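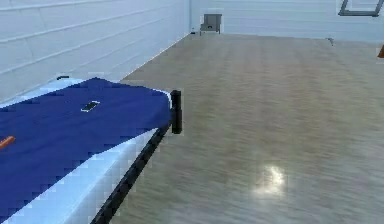 Flirmont tabletop simulation kit: questions we keep getting

Reviewed by Senan Buckley and Yuxi Wei. Last updated 13 Nov 2021.

What do you get for the money?

A license for one workstation, a set of rendered rooms, a library of small household objects and a scripting layer for running pick-and-place tasks. You do not get an arm. The sales page is vague on that point and several readers wrote to us thinking hardware was in the box.

Are the rooms any good?

They're plain. White paneled walls, a wood-look floor, a table with a blue top and a small phone-like object lying on it. For a first grasping task that is enough. A flat object on a flat surface is a harder pick than most beginners expect, and we'd start there too. We would not call it a "complete home environment", which is the phrase Flirmont uses.

How realistic is the lighting?

Mixed. The floor is glossy and throws back a bright white patch, and the blue cover looks a little blocky at its edges. If you plan to train a vision model on these renders and move it to a real bench, budget time for your own textures. The kit lets you swap them, but the tool for doing it is slow and crashed on us twice.

Flirmont says 3,000 tasks are included. Is that true?

Only if you're generous. Zhiqiang Luo went through the task files for us and found 2,117 that load. Many of those are the same pick with the object turned or shifted. After he merged the near-copies he was left with 355. That is still a decent number, and we wish they had printed it.

Does it work with the arm I already own?

Maybe. There are ready-made models for 2 arms. Anything else has to be imported, and the import guide skips the part where you set joint limits. Huiling Liao got hers running after a long weekend and a lot of forum reading.

Will a policy trained in the kit work on a real table?

We can't promise that and neither should they. Our own tests stayed in simulation. Flirmont points to a customer story from Sastside, but it gives no success rate and no description of the setup. We asked for both in March – no reply so far.

Is the Ketilsson package better?

It costs more and has fewer objects. Its contact physics gave us less trouble, mostly with thin items that tend to jitter or sink into the surface. If you care about grasping, try the Ketilsson trial first. If you mainly want rendered images, Flirmont is cheaper.

Can I get a refund?

Before activation, yes. Once the key is used, no. Meifang Shao at our office asked whether a license that fails to start counts as used, and support told her it does. Check your graphics driver against their list before you type the key in.

Did Flirmont pay for this page?

No. Groladow bought the license at full price and we still have it installed – for now.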